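The Morris desk, gloss white

I've sold office furniture from our unit in Jellthorpe for 11 years and this is still the desk I'd pick for myself. The top is shiny white, there's a tall side panel on the left and a drawer unit on the right, and best of all, the wiring lives up underneath! There's a curved white tray or bracket at the back, with sockets along the underside on the right. You do have to lean right in to reach it all, so sort your plugs before the chairs go back. 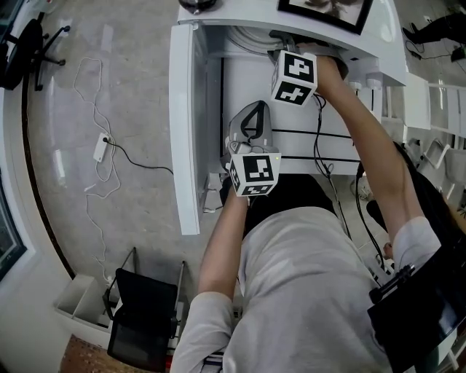
For the tea corner: the Gorard microwave

Plain white box, round glass turntable, door that opens wide. A dinner plate with a bowl on top goes in fine (I do my soup like that). The top is flat enough to park a bottle of pop on while you wait.

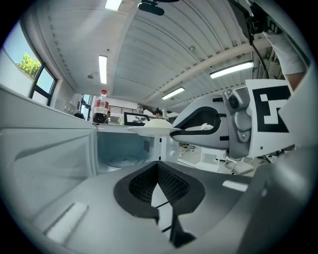 Page last changed: Thu 12 September

Desk and microwave are sold separately, or together as the Barkley set. We've 2 sets left and the next lot is due in December. Delivery is free up to 80 miles, and I'll carry it upstairs if you ask nicely.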